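When the laundry robot let go

The safety lead at Sutcliffe has been fixing robots for 13 years, and she still lights up when one of them does something daft. We met in July to talk about the fault that stopped her team's laundry trials for 5 days.

"It was a lovely one," she says. "Well, lovely for me. Less so for the person who had to fish a shirt out from behind the washer!"

The arm was running Stostari, the team's home chores software, and had been loading and unloading happily all morning. Then, halfway between basket and machine, the gripper opened. The shirt dropped, and the arm carried on as if it were still holding it.

"That second part is what bothered me," she says. "Dropping things is normal - I drop socks all the time. But the arm went on pushing towards the gap beside the machine, and it should have stopped." 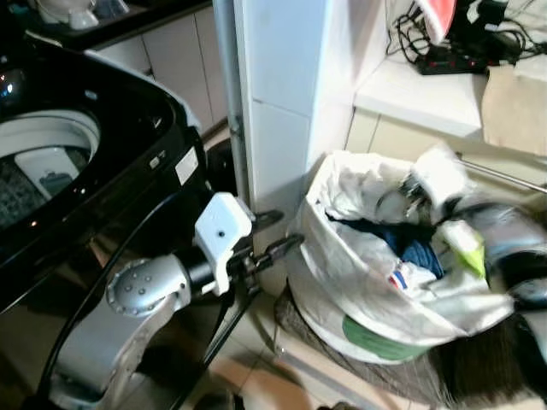
Tracing the fault

The log showed that the grip reading had frozen for 600 milliseconds. Stostari took the last good number and trusted it. The team first blamed the motor, swapped it, and got the same fault the next morning.

"So we started wiggling cables, which is the best tool in robotics," she laughs. "There was a connector at the wrist that came loose when the joint turned right round. You could make it happen with one finger!"

The new connector from Bralleno locks with a click, and the software now treats a stale reading as a reason to stop. They have done 700 loads since then, with two stops, both for a loose plug.

She would like other teams to try the same test. "Pull the plug on a sensor while the arm is moving slowly, with your hand on the stop button, and see what it does. Ours surprised us."

The fix goes out to the Wikix test homes next.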